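Lunch break post, typing fast

April 17, 2026
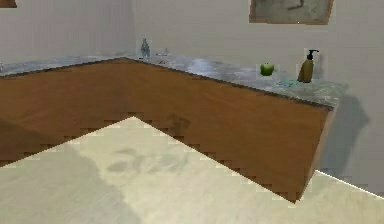 So we're four months in with the new setup at Fondudis and people keep asking me how it's going, so quick version before my break is over.

Back in January the picking floor went over to the Kakden system. Before that it was us, carts, paper lists. Now the totes come to you. You stand at a station, light goes on, you grab the thing, put it in the box, light goes off. Next.

My steps went way down. Knees are happy. I used to get home and just lie on the floor for a while, don't do that anymore. My shoulders though. Same reach, same side, all shift. They let us swap sides at lunch now, took a month of asking.

The other half of my job is the part I didn't see coming. Two afternoons a week I'm upstairs on the practice scenes. Fake kitchens on a screen, basically. A counter, an apple, a soap bottle, whatever. The arm they want to bring in for returns gets tried out in those before it gets anywhere near a real shelf, and somebody has to go through them and say yes that's fine, no that's wrong. Glass and clear plastic are the worst, you can hardly find them against a stone top. I flag a lot of those. The target is 200 scenes an afternoon. They wanted 400 at first, lol, no.

I like it more than I thought I would. It's quiet and I get a chair. But it's also weird, because returns is where a bunch of my friends work. Nobody up there is hiding that, we all know what the arm is for. Management says no one gets let go, people get moved. Ok. Moved where? Bramotham is a 40 minute drive if you have a car and two buses if you don't.

Pay for the upstairs hours is the same as the floor. I asked. There's talk of a new grade for it, been talk since February. If you're training the thing or checking it or whatever you want to call it, that should be its own line on the pay slip, my opinion.

Stuff that got better: less lifting, fewer mispicks, new starters don't get lost in aisle 64 anymore. Stuff that got worse: you don't talk to anybody. On the carts you'd pass people all day, have a moan, hear who was having a baby. At the station it's you and the light. Breaks are staggerd too so half the people I used to eat with I just don't see.

And the rate screen. Everyone hates the rate screen. Mine said 2,526 for the week last Friday and I have no idea if thats good, there's no scale on it. Just the number, up there, for everybody.

There's a meeting about the Yusof site next, they're supposed to go over the same way. If you work there, ask about side swaps and ask about the grade. Get it in writing.

Ok bell. More later maybe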